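Retail > Jewelry & Accessories
2 min read

Wolleck says its new charm bracelet line will be "made to last a lifetime." The guarantee, tucked at the bottom of the order page, runs 18 months.

The Bremadcombe company starts selling the bracelets in January at $117 each, with 5 beads included. Extra beads cost more, and the clasp fits no other brand's. Wolleck calls that a safety feature. Shoppers may have another word for it.

Inese Avotiņš, who runs a bead stall in Bolby, has seen a sample. "It's plated," she said. "Nice plating — but plated." 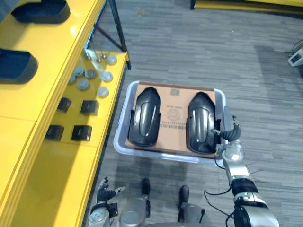
Wolleck would not say how thick the silver is or who makes the beads. It did say returns will be taken for seven days, unworn.

Related
Guzmán drops engraving fee
Bolby bead fair moves indoors
Is your silver really sterling?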